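Chapter 4: Before You Sign the Order Form
Josiane Barbier, 21 July 2022

I bought my first gripper in a hurry and I've been a slower shopper ever since. It was a lovely thing (an Ateo, secondhand, still in its foam) and it fitted neither my arm nor my budget once I'd added the adaptor plate, the cable and the week I lost to the software. So this chapter is all about spending, and I'm going to ask you to do most of it on paper first!

We'll follow one small job the whole way through: picking up an egg-shaped object and dealing with the awkward places it might be kept. Suppose you have two quotes. Blomqvist wants £687 for a gripper with everything in the box. Jomlow wants £198 for the bare fingers and leaves the rest to you. Most of my students grab the cheap one, and then in September they're back asking why they need a second purchase order for mounting parts. By the end of the chapter you should be able to draw up a full list for both, put a price beside every line and defend your choice to someone who holds the purse strings and has never seen a robot.

Before any of that, though, try the job in simulation. It costs you some computer time and a few evenings, and it tells you things a brochure won't, like how wide the jaws need to open, how much room the body takes up beside a wall and whether the view past the fingers is any use to you. I ran the Uston exercise this way before I'd spent a penny, and I crossed out half my shopping list afterwards. Keep a notebook open while you do it and write down every part you find yourself wishing for, even the daft ones. We'll price them up in the next section. 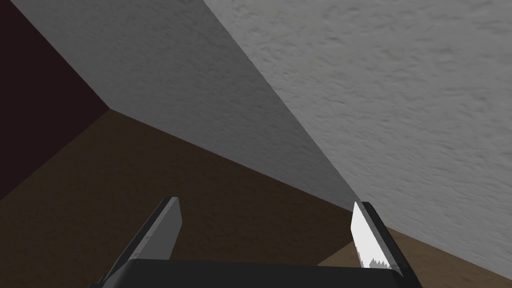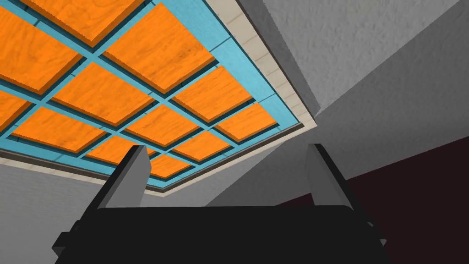
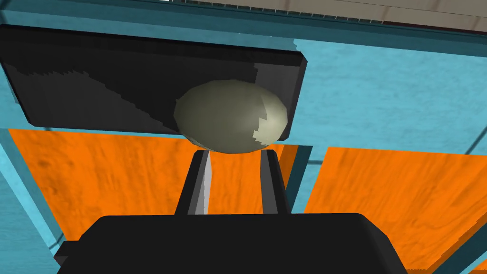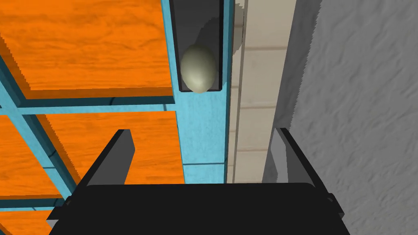 Figure 4.2. Simulated views from the Uston exercise, with the two-fingered gripper at the bottom of each.

Questions and corrections to Josiane Barbier, care of the publisher. © 2022. All rights reserved. Back to top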